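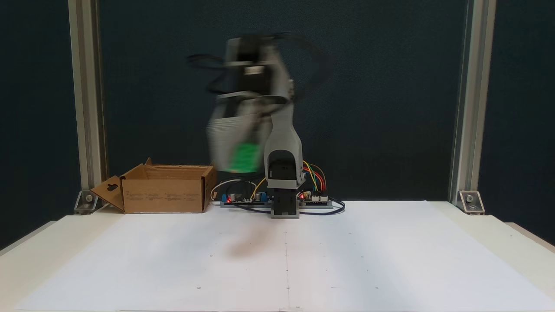 Putting Things Away: Can a Small Arm Tidy Up Yet?
Final project report, submitted September 2, 2021
Iara Acuña, Kha Ninh and Solveig Sjögren
Supervisor: Simin Rashti

1. Why we chose tidying

Our group started in March with a much grander plan, and it is only fair to admit it. Iara wanted a machine that would empty a dishwasher, Kha wanted one that would fold towels, and Solveig, who has worked two summers on the shop floor at Stekier in Skirkolthorpe, wanted anything at all that would take the returns off the counter and put them back in the right carton. Simin Rashti listened to all of this very patiently and then asked us which part of those three jobs was the same. After a good deal of tea we agreed that it was the putting away. You take hold of a thing, you carry it over to a box, and you let go of it. Most of the tidying in our own shared kitchen comes down to that, and so does a large part of Solveig's summer job!

So the question for this report became a modest one. Can a small, cheap arm of the kind a student group can build put things in a box well enough that you would leave it to get on with the job?

2. The arm and where it works

The arm has a plain design, with servo motors at the joints and grey printed parts in between. The long link does most of the reaching. We printed it again after the first version flexed too much (Kha still has the old one on his desk as a pen rest, more or less). The controller boards are fixed close to the base, which keeps the wiring short but does mean that everything delicate lives in one place.

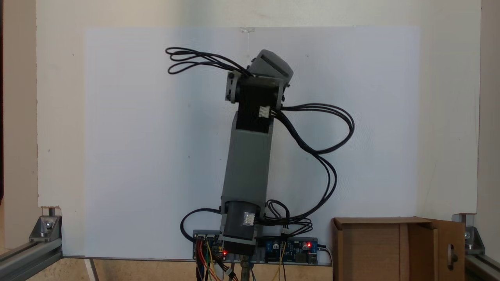

Figure 1. The arm with its controller boards at the base and the open cardboard box at the lower right.

We used an ordinary cardboard box on purpose. It would have been easy to print a nice rigid tray with sloping sides, and our results would certainly have looked better for it, but people at home and in shops use cardboard boxes, and cardboard boxes have flaps. We came to have strong feelings about flaps. A person pushes one aside with the back of a hand without thinking about it, whereas our arm had no idea that a flap could move at all, and treated it as a thing to be avoided or, on bad days, as a thing to be leaned on.

3. What we asked it to do

Each attempt had the same shape. One of us put a small object down within reach, the arm picked it up, moved across and let go over the box. We called it a success if the object ended up inside and nobody had touched anything in between. Fotini Balaskas from the year above kindly let us use her motion code as a starting point, and it recorded 3,132 joint readings over our final session, which gave us far more to look at than we knew what to do with.

We did 8 attempts in that last session, which we know is a small number, and we would have liked many more. 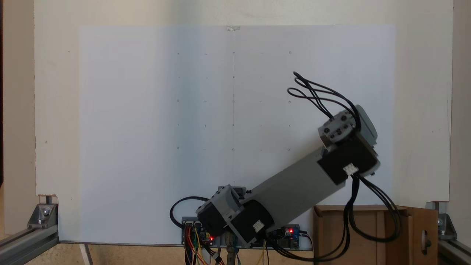

The cables deserve a paragraph to themselves, as they took up a good part of the spring. If they are tied down tightly they tug at the joints when the arm reaches out, and if they are left loose they wander about and catch on things. We settled on generous loops, which look untidy but let the arm move freely, and we simply checked them before every attempt. Solveig pointed out that a machine whose cables must be checked each time has not saved anybody much work, and we have written that down as one of our findings.

4. How it went

Of the 8 attempts, 4 ended with the object in the box. In 3 of the others the gripper closed badly and the object slipped out on the way over, and in the last one it was dropped against the flap and slid down the outside. We were rather fond of that one, because the movement itself was lovely and smooth right up to the end.

Solveig timed herself doing the same job by hand and had finished long before the arm had made up its mind. Speed could be improved, and we were cautious with it, but when we tried faster settings the arm shook as it stopped and we lost our nerve. 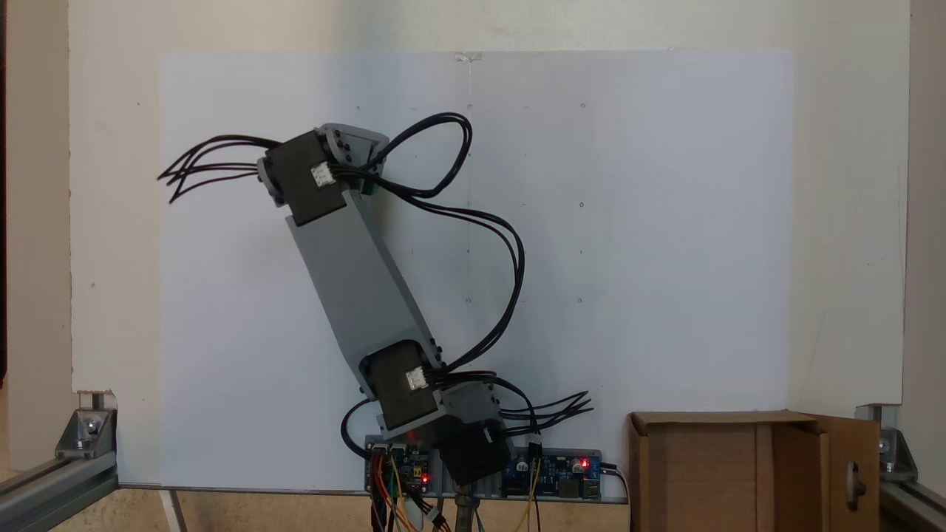

5. Would we leave it to get on with the job?

Not yet, and not in our kitchen. For a shop counter we are a little more hopeful. The manager at Stekier told Solveig that she would put up with a slow machine if it worked through the evening, but she would not put up with one that left half the returns on the floor, and half is just where we ended up. Kha thinks a softer grip would mend most of the slips. Iara would sooner give the arm some way of noticing that its hand is empty, so that it could go back and try again as any of us would.

6. Thanks

We are grateful to Simin Rashti for that first question, to Fotini for her code and her patience with our messages, and to the Khasawneh workshop, who let us run the printer well past closing time when the long link had to be made again.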